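Workshop Tips: Teaching a Two-Arm Bench Setup by Hand and by Remote

Kukbridge Bench Notes, household tasks section
Compiled by Meron Abdella. Last revised 2 February 2023.

These tips cover recording demonstrations on a small two-arm bench, either by moving the arms directly (hand guiding) or by driving them from a second pair of arms or a controller (remote). They assume the arms are already mounted, powered and calibrated according to the maker's instructions. The tasks are ordinary ones: shelving books, folding cloths, sorting flatware, closing lids. Sections can be read in any order.

Choosing between hand and remote

Hand guiding is quicker to set up. The operator holds the forearm near the wrist, puts the joints in the low-resistance mode and moves the arm through the task. It works well for single-arm jobs with a slow path and one contact point, such as wiping or pushing a drawer shut.

It works badly for two-arm jobs. One person cannot steer two wrists and two grippers with any precision, and two people tend to disagree about timing. The operator's hands also end up in the camera images. A policy trained on those images can come to depend on the hands, and they will be missing when the arm runs alone.

Remote control keeps the operator out of view and records the commands directly. The cost is reduced feel. Unless the controller reflects force, a light touch and a hard push are the same at the handle. Expect the first session to be slow. On our bench, remote is the default for anything involving two arms, thin objects or a shelf.

Before the first recording

Clear the table of everything that is not part of the task. Pens, ties and tape offcuts show up in the images and then have to show up forever.

Wipe the tabletop. A glossy white surface shows smears under overhead light.

Check cable slack with each arm at full reach, then at full fold, then with the wrist rolled to both limits. A cable tied at one point on the long link and left loose at the elbow is usually right. If it tightens anywhere in the sweep, move the tie before recording.

Check that the controller and the arm agree on the zero position. A small offset at the shoulder becomes a large one at the fingertips. Hold both in the rest pose and compare by eye, then by the joint readout.

Close the gripper fully, open it fully, and note the values. If they differ from the last session, find out why before going further. Worn finger pads are the usual cause.

Start pose and end pose

Pick one start pose and use it for every episode in the set. Both grippers should be clear of the object, inside camera view and not hiding the thing to be grasped. Store the pose as joint values and send the arms to it automatically between episodes. An operator returning by feel will drift over an afternoon.

The end pose matters less for the motion and more for the labeling. End every episode with the grippers open and withdrawn, and hold still for a moment before stopping the recording. Sumeya Demissie, who trims our episodes, asks for a visible pause at both ends so that the cut point is easy to find.

Pace

Move at a steady, moderate speed. Operators new to remote control stop and start, making small corrections at each stop. The arm learns the stops along with the task and may hang at one of them when run alone.

If a correction is needed, make it while still moving. If the approach is clearly wrong, back off in a smooth arc and approach again. A clean second approach is useful data. Twitching in place is waste.

Practice the whole task with the recorder off until it can be done without looking down at the controller.

Grasping thin and flat things

Paperbacks, envelopes, placemats and cutting boards share one problem: lying flat, they offer no edge a gripper can close on. These approaches have worked for us.

Overhang. Slide the object until one edge projects past the table or shelf, then pinch the edge from the side. Keep the sliding finger low and flat so it does not tip the stack above.

Tilt. Press down near one edge with one gripper to raise the far edge, and take it with the other. Good for stiff boards, poor for soft covers.

Spine first. For books standing upright, grip across the spine a little below the middle. Gripping at the top folds the cover back. Gripping at the bottom leaves too much book above the fingers, and it swings.

Soft covers need less grip than expected. Set the closing limit by test and leave it there for the whole set.

Shelf tasks

Shelves are harder than open tables. The side panels limit the wrist angle, and the shelf board hides the fingertips from an overhead camera just when they are needed. Add a wrist camera if there is none, and route its cable so that it cannot catch on a panel.

Fix the shelf to the table. A light tabletop shelf moves when nudged, and once it has moved, the next episode begins from a different place. Removable putty under the base is enough. If you want the shelf position to vary, vary it on purpose between episodes and write it down.

Leave working room beside the books. The open part of the board is where the fingers go in and where a book gets put down. A board filled from end to end is a separate task and should be recorded as one.

Assign roles to the arms. The near arm steadies the leaning books and the other moves the loose one. Switching roles halfway through a set gives two mixed sets, neither large enough.

Use books of different thickness and finish. Our first Gurnia set used a matched row of identical volumes, and the result failed on anything else. The current set mixes standing and flat books, with the flat stack against the foot of the row.

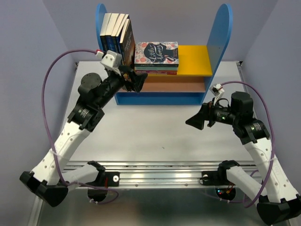 Book shelf bench. Left gripper at the end of the leaning row, right gripper over the open tabletop, "Little Women" on top of the flat stack.

Keep the idle arm parked low and to its own side. Raised over the shelf, it blocks the fixed camera, and the two elbows can meet when the working arm reaches across.

Approach leaning books from the side they lean toward. A finger coming from the other side has nothing to support and pushes the row open. With a flat stack close by, enter just above the top cover and keep the finger level – a drooping finger will drag the cover.

How much to record

Quantity depends on how much the starting layout varies. For one fixed layout, 100 episodes have been enough here. With book order and lean varied, Robel Gashaw recorded 411 on the Ullcombe bench before the results held steady, and the combined set now stands at 818. Past that point, adding new layouts helped more than adding repeats of old ones.

Record in short blocks and change operators between them. A tired operator grips early and releases late. Žofie Halás caps her own blocks at nine episodes and resets the table herself after each one, to the printed layout card.

Failed episodes

Keep them, in a separate folder, with one word for the cause: slip, collision, miss, cable, operator. Do not mix them into the training set by accident. The cause counts show what to fix next. If "slip" leads, look at the pads. If "miss" leads, look at the cameras and the zero position.

An episode with a slip followed by a clean recovery can go in the main set. Mark it as a recovery so it can be filtered out later.

Lighting and cameras

Block daylight. Plain panels at the sides and back of the bench remove most of the change between morning and evening, and they also hide people walking past.

Lock exposure, focus and white balance on every camera. Automatic exposure will darken the image when a white link passes close to the lens.

Mark the fixed camera mount with paint across the joint so that a knock can be spotted. Save a reference image at the start of each session and lay it over the previous one. If the table corners do not line up, correct the mount first.

First run without the operator

Run at reduced speed with one hand on the stop button. Use a layout from the recorded set, then one slightly outside it. Write down where the arm hesitates. Hesitation at the shelf edge generally traces back to uneven approaches in the demonstrations, and a short block of new ones at that spot is the fix to try first.

Do not reach in to straighten a book while the arms are live, even at low speed. Stop, fix, restart from the start pose.

Corrections to this page go to Etenesh Gebreyes. The cloth folding page from the Gudeta bench is being rewritten, and its pad settings should not be used for books.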